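About Planari

Planari repairs small household things in Zevardale: clocks, lamps, toys, kitchen scales. We opened in June with one bench and now have 4. Tools go back in a yellow tray after each job so the next person can find them. 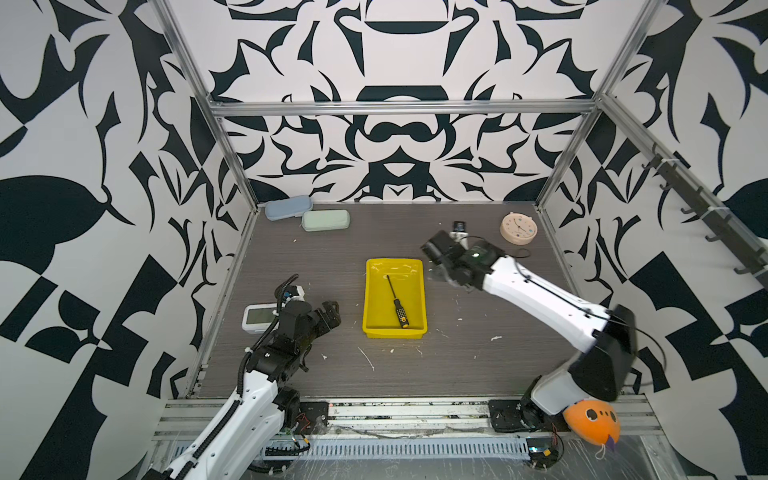 Samuel wrote to us that he has copied the tray idea at home and has stopped losing screwdrivers.

Clocks are what people bring most. We check the hands and the button before opening the case. Most are ready in 7 days. 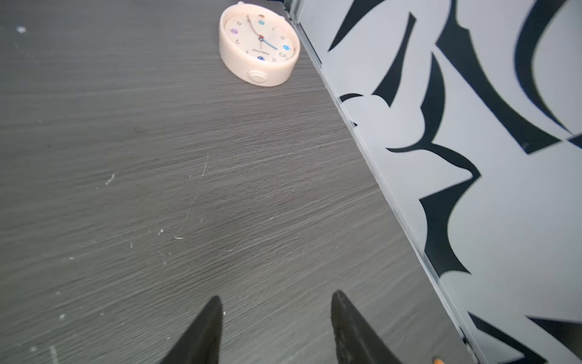 Knut Seidel
Workshop Manager, Planari

Our benches are old and marked and we have kept them. Spare parts come from Cevberg.

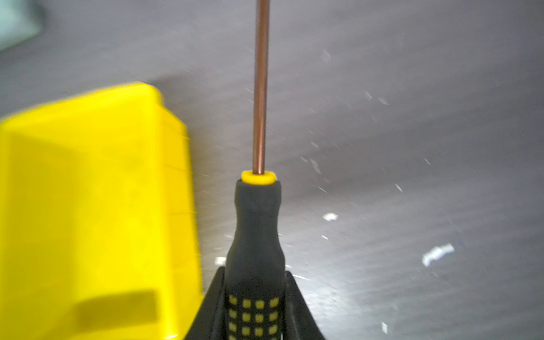 Screwdriver with yellow collar and dark grip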